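Zutby Bin Picking Set for School Clubs and Student Teams
Item group: Training sets / Robot clubs
Availability: made to order
Ships from: Rinville workshop

The Zutby set gives a student team everything it needs for a first bin picking project, except the robot. You bring the arm and the gripper, we bring the parts, the task cards and the scoring sheets. The set was developed together with the Nenditell student competition, where teams must take mixed bars out of a metal bin and sort them by color.

The task looks simple on paper. A bar that lies alone in the middle of the floor is a good beginning for new students. A bar that lies close to a wall, or next to another bar, asks for much more thinking about the angle of the gripper and the order of the picks. Most teams spend their first meetings only on this question, and we find this is time well used.

Teams can use the bin they already have. A bin with marks and scratches is welcome, and many teachers prefer it – the students learn early that a camera does not see clean metal the same way as old metal.

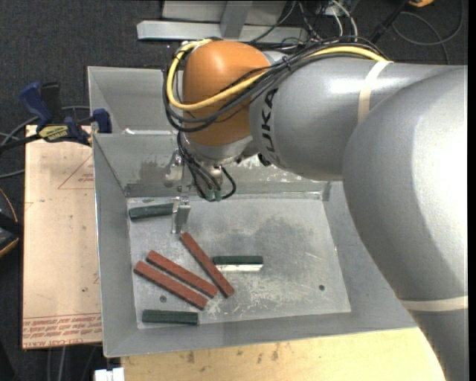
Bozkurt club wrote to us after their first term with the set: "We started with only the red bars, and it went well. Then we put the green ones in too, and our program had to be written again from the beginning. Please say this on your page, so other clubs plan the time for it." We have now added a note to the task cards. Teams should mix the colors from the second meeting on, even if the results are poor at first.

What is in the box
Bars in red and green, 16 pieces
Task cards, 7 levels
Scoring sheets for 70 runs
Teacher's guide, printed
Cloth bag for the bars

What you need to have
Robot arm with controller and a two-finger gripper
Metal bin with a flat floor
Clamps to hold the bin to the table
A trained adult at the stop button during every run

How the levels work
The first level uses one bar, placed by hand. The higher levels use bars of both colors, dropped into the bin from a bucket. In the last level the team may not touch the bin between the picks. A run ends when the bin is empty or when the team calls it.

Questions we often get

Can we use the set with a small table robot?
Yes, if the gripper opens wide enough for the bars. Ask us for the drawing before you order.

Can two teams share one set?
Yes. The cards come in 2 copies, and the bars are easy to divide.

Do you sell single bars?
Yes, in both colors. Write the color and the number of pieces in the order form.

Orders for the autumn term should reach us before the end of June. Later orders are also accepted, but the delivery can take longer – please ask first.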